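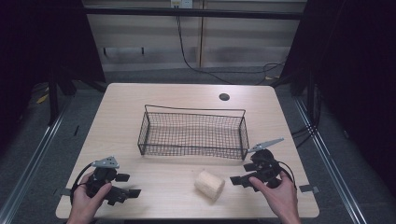
Wanted: patient hands for the Rirkeo build

We are looking for a few people to help with a robot arm that is being built, slowly and mostly in the evenings, in the shared workshop at Stustcombe. If you like making things and don't mind doing the same small job many times over, please read on. You do not need to know anything about robots. Two of the best helpers we have had so far were a retired piano tuner and a young woman who decorates cakes, and both of them were better at it than I am.

A bit about the project first. Rirkeo is a two-armed helper for the kitchen table and the workbench. The arms themselves are on their third version (the second one had a wobble in the elbow that I chased for most of a winter) and the shoulder joints are being cut again as I write. While that goes on, we are collecting demonstrations, meaning that a person holds a gripper in each hand and picks things up and puts them into a basket the way they would like the arms to do it one day. We have 2,804 of these so far. Nearly all of them were done by me and my brother-in-law, and I'm afraid the arms would grow up with our bad habits if we left it at that.

What you would be doing

A session lasts two hours with a tea break in the middle. You stand at the table, take up the grippers, and move small objects into the wire basket and out again. The jaws take some getting used to – most people squeeze far too hard for the first ten minutes and then settle down. I'll be beside you the whole time to put things back where they started and to keep the cables out of your way. We aim for 200 tries in a session, but if you do fewer and do them calmly I will be just as pleased. Fumbles are fine. Please carry on and finish the move, and tell me afterward if you think that one ought to be thrown out.

We also have room for one person who would sooner be at the bench than at the table. There are brackets to file, cables to sleeve and label, and a box of Gavico motors to test one at a time and write up. If you can solder neatly, or want to learn, say so when you write.

Who we are hoping to hear from

Anyone over 18 who can stand comfortably for half an hour at a stretch and use both hands. Left-handed people are especially welcome, as we have had only one. Big hands, small hands, stiff hands, all good. Please don't wear loose sleeves or bracelets, and bring your reading glasses if you use them for close work.

What you get

Each table session pays $300 for a block of 8, handed over when the block is finished, and I will sort something out fairly if you have to stop partway. The bench job is unpaid, I'm sorry to say, but it comes with a key to the workshop until the end of March and free use of the tools, including the Londoño lathe once I have shown you its ways. There is tea and usually something baked.

How to get in touch

Drop a note in the Rirkeo pigeonhole by the workshop door, or leave word at the front desk for Alun Craddock. Tell me a little about yourself, what you like to make, and which evenings suit you. I'd like to hear from people by 19 February 2020, though if you see this later and the notice is still up, do ask. You're welcome to come by and try the grippers before you decide.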